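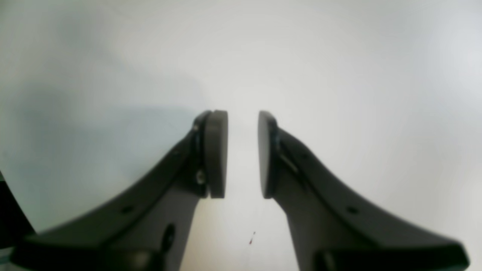 Sitton students teach a two-armed robot to do chores

The robotics club at Sitton has a new goal this fall, and it has nothing to do with battling other machines. The students want their two-armed robot to handle cloth, and they want it ready in time for the Fluvora student challenge, where teams get 10 minutes at a table to show what their robots can do with everyday things.

Cloth is a tough pick! A block stays the same shape wherever you grab it. A square of fabric folds, slides and bunches up, and the robot has to find an edge before it can do anything useful. The club voted for it anyway in September, after a long evening of arguing over pizza (stacking cups came in second).

"We wanted something we'd be excited to show our families," said club president Jade Lachance, a senior. "Everybody has laundry. My mom has already asked when she can have one."

The team named its robot Yagi and built up its program from scratch. Students steer the arms by hand through a task over and over, and the software learns from those runs. So far they have saved 315 of them. Each run gets watched afterward, and the sloppy ones get tossed, including a whole afternoon's worth from the week the team discovered that one arm had been set up with the wrong speed limit.

A lot of the work is far less glamorous than the folding. New members start with power and wiring, and they learn to trace a line from plug to motor before they ever touch the controls. Lachance says that was her first job too, and she still likes it.

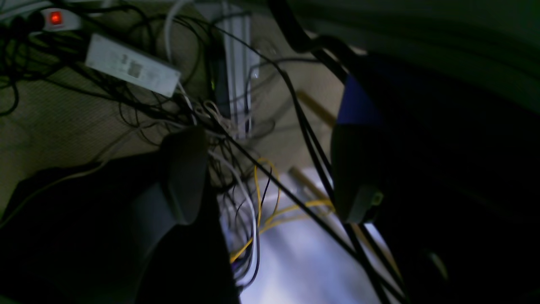

A table of their own

Until this year the club packed everything away after each meeting, which meant the first half hour of the next one went to setting up again. Now Yagi has a permanent spot, with a big white table between the students and the arms. Practice starts at 4 and usually runs until somebody's ride shows up.

Club adviser Dymphna Dolan, who teaches physics, said having the table stay put has made a huge difference. The students can stop in the middle of a problem and pick it up the next day right where they left it.

"They come in before first period to try an idea they had overnight," Dolan said. "I love that. I've started bringing a bigger thermos."

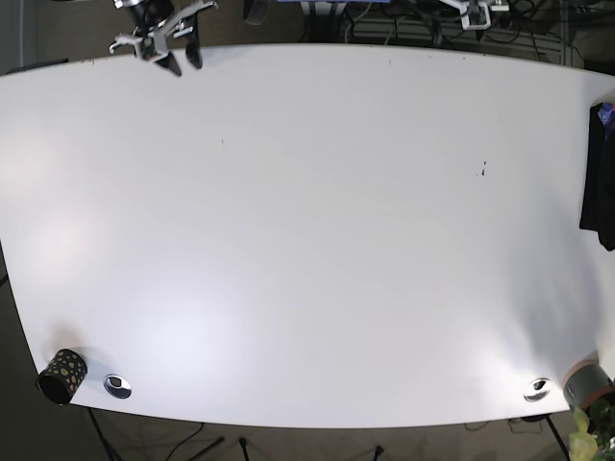

Yagi's two grippers at the far side of the club's white worktable.

Local shop Gesitz is covering the team's entry fee and has offered the students bench time for making spare parts. Two students will drive the demonstration at the challenge, with the rest of the club on hand for repairs and, Lachance promised, very loud cheering.

Before then, the team wants to try thicker fabrics and see how the grippers do with corners. They also plan an open practice so families and younger students can meet Yagi and take a turn at the controls.

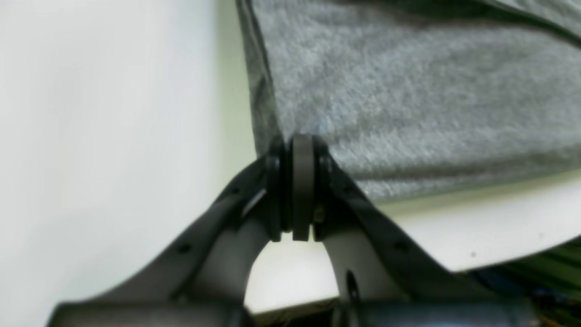

Can students join if they have never programmed anything?

Anyone at Sitton is welcome, with any level of experience. New members are paired with a returning student and can choose between building, wiring and coding once they have tried all of them. Stop by the robotics room at 4 and ask for Jade Lachance or Ms. Dolan.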